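Working beside the arms: tips from our table at Skilotthorpe
by Dorottya Gál

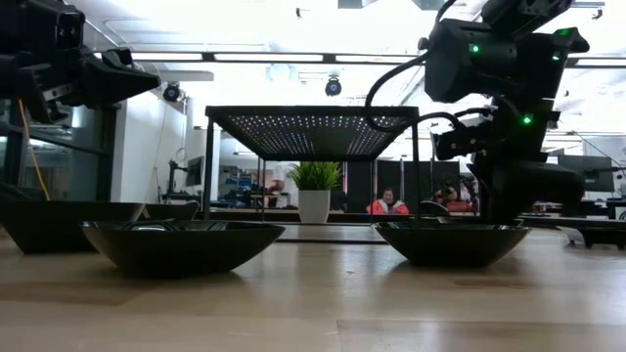
I have worked with robot arms in our shared room for 11 months now, and before that I did the same table work by hand. Some colleagues in other rooms asked me to write down what we have learned, so these are my tips. English is not my first language, please forgive small mistakes.

Bowls and dishes

Choose one shape of bowl and stay with it. When we bought new ones at Plarkis because they were cheaper, Norbert Mészáros had to teach every grip again, and it took him until December. Shiny black ones look nice but they show every fingerprint. Wipe them with a cloth made a little damp with warm water and vinegar, then dry at once.

Give each bowl a fixed home on the table. We use a small piece of paper tape under the base. Change the tape when the corners begin to lift.

The table

Wood is kind to dishes, but it stains. Do not leave a wet base standing over lunch. For old rings I rub a little oil with a soft cloth, always along the wood and never across it. Let it dry overnight before the arms are used again, otherwise the bowls slide.

Cables

Leave enough loop for the arm to turn fully, and look at the loop every morning before you switch on. A cable which was fine yesterday can hang lower today. Ours is tied with soft cloth strips. The plastic ties were too sharp and we stopped using them.

Your own hands

Press stop first, then reach in. I say this also to people who have been here longer than me. Wear short or tight sleeves. If you need to move only one small dish, it is still the same rule.

What has changed for us

Before, I lifted and placed dishes for most of the day and my wrist was sore by 4 o'clock. On our best day we now do 1,000 moves, and I lift maybe the last few myself. But the work did not go away. I check, I clean, I put things back where they should be, and I write in the Medve notebook what went wrong. Last month it had 282 lines. My eyes are more tired than before, so I look out of the window for a minute after each round.

The younger ones like the new work more than I do. I miss talking while we did the same thing with our hands. Now we take our tea together at a fixed time, with the arms stopped, and this helps.

Plants

Keep one green plant if your room allows it. Water it in the sink, let it drip out completely, and only then carry it back to the table.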